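**Nirnow grip rules** are a set of good practice notes for testing robot grippers in simulated rooms. First written by Jarmila Zeman at Gravska, last revised August 2024. Short, in plain words. Stub, needs sources for the early drafts.
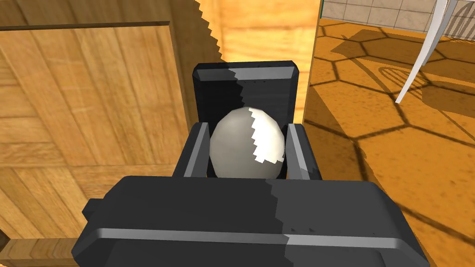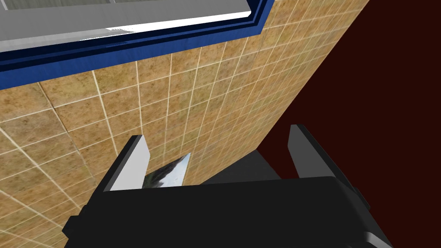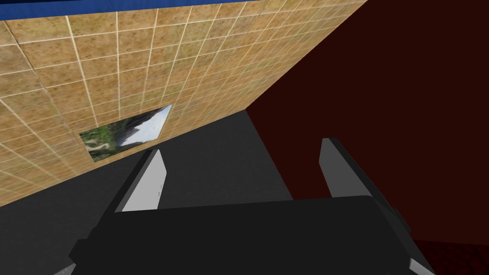
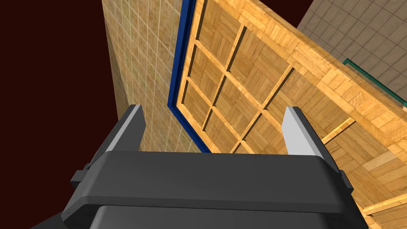 Wrist views, simulated tiled and wooden room surfaces.

## Main rules

- Fingers fully open before any approach. No half-open starts.
- One object per grasp. A second object touched = failed run, logged as such.
- Up to 20 retries, then stop and reset the room.
- Views with nothing held are kept in the log. Deleting them is the most comon breach.
- Shadow quality noted once per batch, along with the render settings.

## Batch size

A full batch is 1,000 runs. Smaller ones allowed for checks but must be labelled "part". Matúš Hájek wanted the limit lower, argued in the November draft, not adopted.

## Reporting

Report gives pass rate, object list, room version and the name of whoever signed it off. Rule 61 (numbering inherited from an older handbook, gaps never filled) says 3 seeds at least per room. Kourkoulas labs use thier own form, accepted as equal.

## See also

- Kourkoulas form
- Simulated room versions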